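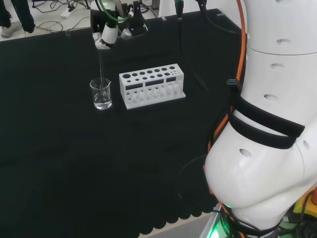 Stirring lessons at Trullgate

The plan at Trullgate is to teach a robot bench chemistry by showing it how, over and over, until a program can work out the rest. I went over on a Wednesday expecting to be sold something, and to be fair to Vasanthi Arumugam, who runs the recording sessions, she didn't try very hard.

The current task is stirring. A person guides the arm through it: take the glass rod, lower it into the beaker, go round a few times, lift it out, put it down. Every run is saved with what the cameras saw and where the joints were at each moment. The target is 200 good runs of this one task before anyone trains anything. When I visited they had 29.

It is slow going. A run takes under a minute if all goes well, but then the beaker has to be moved to a new spot, the rod put back, and the notes filled in. The moving matters. If the beaker always stands in the same place, the program learns the place and has no idea what a beaker is. The last lot of recordings from the Kosstead site had exactly this fault, and most of them were thrown away.

Glass and clear liquid on a black cloth also strike me as a hard way to begin. Clear things are awkward for cameras, and all you get to go on is a few bright edges. Vasanthi says that is the point, as real labs are full of glass and there is no use training on coloured plastic cups. Fair enough. I would still like to see it manage the plastic cup.

My bigger doubt is about what counts as a good run. At the moment the person guiding the arm decides, by pressing a key at the end. Nandini D'Souza, who checks the recordings afterwards, showed me 2 from the same morning that looked alike to me. One was marked good and the other bad. The bad one had touched the side of the glass on the way in – a tap you could barely hear on the sound track. The good one had touched it too, she thought, only more softly. She has asked for a written rule and there is a draft, which runs to a page and a half and does not mention touching the sides.

Then there is the matter of who does the guiding. Nearly all the runs so far come from the same pair of hands, and those hands stir clockwise. Whether the robot will ever stir the other way is anyone's guess. I asked if that mattered and got two different answers.

The Palaniappan group, who will do the training, want the test tube rack brought in next: pick up a tube, find the hole that fits it, let go. The holes come in different sizes, so there is more to get wrong, and I suspect more to learn from as well. It would at least give a clear result. A tube is in the hole or it isn't. With stirring, I never did find out how anyone would know the liquid had been stirred enough, given that it is clear before and clear after.

The recordings are kept under the name Trolano, and members can ask to look through them. Do, if you have an hour. Watch ten in a row with the notes covered up and mark them yourself, then compare. I agreed with the official marks on six.

Vasanthi hopes to have the full set by November. She is also looking for people to guide the arm for a morning, left-handers very welcome. Training takes half an hour and you will need flat shoes. Put your name on the sheet at the Trullgate front desk.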